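4. Loading the drawers

Your Dovedel organizer has arrived at the bench with nine drawers, a handle on top and no opinion about where your screws should go. You will have to supply that.

4.1 Set the cabinet on a flat surface with the drawer fronts toward you. Leave enough room in front to pull a drawer well out. A light-colored board underneath makes dropped washers easier to find, and you will drop washers.

4.2 Decide what goes where before you open anything. Heavy items (bolts, hinges, the mystery bracket everyone owns) belong in the bottom row. Put light things up top.

4.3 Start with the bottom middle drawer. Pull it straight toward you with the others shut. Stop about halfway.

CAUTION: Do not yank. A full drawer holds some 70 small screws, and they all travel.

4.4 Fill to no more than 4 mm below the rim. Push the drawer back until it sits level with its neighbors.

4.5 Repeat for the rest, one drawer at a time.

NOTE: The recesses in the top are handy while you sort. They are also where pencils go to retire. Clear them before lifting the cabinet by the handle.

The bottom middle drawer should look like this when you stop pulling, with the tray still empty: 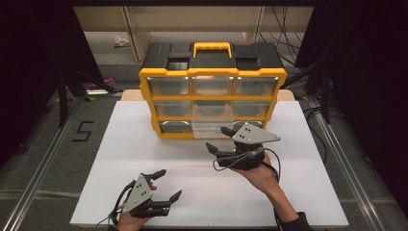

5. Labeling

5.1 Write the labels after the drawers are full. Labels written earlier describe a better person's workshop.

5.2 Stick each label low on the drawer front and press for 20 seconds.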